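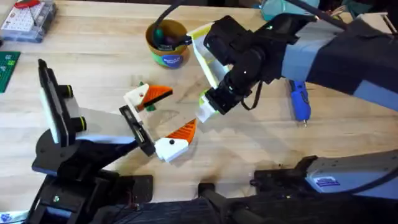
Two arms, one bench: the Plovberg build

April 6, 2024

Well, it's been a long while between updates! The last time I put anything on this page was December, when I had one arm, a box of bits and a lot of confidence. Since then the Plovberg project (named after the street the workshop is on, before anyone asks) has grown a second arm, eaten most of my shelf space and pushed the bandsaw people down to the other end of the shed. They've been very good about it.

For anyone new, the plan is a pair of small arms that can work together at a bench - one holds, the other does the fiddly bit. I'm no engineer. I fix commercial fridges for a living and picked up the rest from forums, library books and a fair few burnt fingers. All the printing happens at home in the laundry, all the assembly happens at the workshop, and the thing I need is always at the other one.

I've kept to the one picture this round and put the notes underneath, going bit by bit.

The fingers

The orange triangle tips on the left gripper are the part I get asked about most. I went through 12 versions of these. The early ones were one solid print, finger and tip together, and every time I changed my mind about the shape I had to reprint the whole lot. Now the white block stays put and the coloured tip is its own piece, so a new idea costs me a short print and a cup of tea. Soft filament for the tips, hard for the blocks. My printer hates the soft stuff and lets me know with a great wad of spaghetti every few goes.

The other hand

The lime green and white gripper is a smaller design, and it's the one I'm fondest of. I drew it up over a wet long weekend when I couldn't get to the workshop. It doesn't have much squeeze, but it's lovely with little things like headers and washers. It dropped a heatsink down the back of the bench last month and I still haven't found it.

The camera plate

That white and pale yellow plate on the right wrist is where the camera mounts. It's angled down at the table so it can see what the fingers are up to. Getting the angle right took me two evenings and some very colourful language - too steep and all you get is gripper, too shallow and you're looking at the far wall. If you're copying it, leave your screws a touch loose until you've watched the arm go through its full swing. Ask me how I know!

The sleeve

I wrapped the upper part of the right arm in fabric after a cable snagged and pulled its own plug out halfway through a run. It's dark with blue-grey bands, and I reckon it looks rather smart. The left arm is still in the nuddy. I've got enough cloth left over to do it, just not the patience.

Cables

Yes, I know. The thick black one is going to get proper clips, the thin one off the wrist needs its loop for slack, and I'd rather have too much than too little. I've bought a bag of clips from Cetley and they're a size too small, so that's another order going in.

The bench

The butcher-block top was a kitchen offcut and it's the best thing I've done for this build. My old bench flexed every time an arm stopped in a hurry, and I spent weeks blaming the software for a wobble that was really the table. This one doesn't budge. The mustard mug stays on the bench too, and it hasn't held a coffee in ages.

What's next

The software side is called Letis and it's coming along in fits and starts. Each arm will happily run through its own moves, but getting the pair of them to share a job is slow going. My test is passing a small part from one gripper to the other, and my best streak so far is 13 in a row before a fumble. I'd like to see it go all night.

After that I want to redo the base brackets, which are heavier than they need to be, and tidy up the drawings so other people can use them. A couple of you have written in for the finger files. They're coming, I promise, as soon as I've named them something better than "final final 2".

I'll be bringing the whole rig along to the Vaughan open shed day if I can work out how to get it in the back of the car. Come and say g'day if you're about, and bring cable clips.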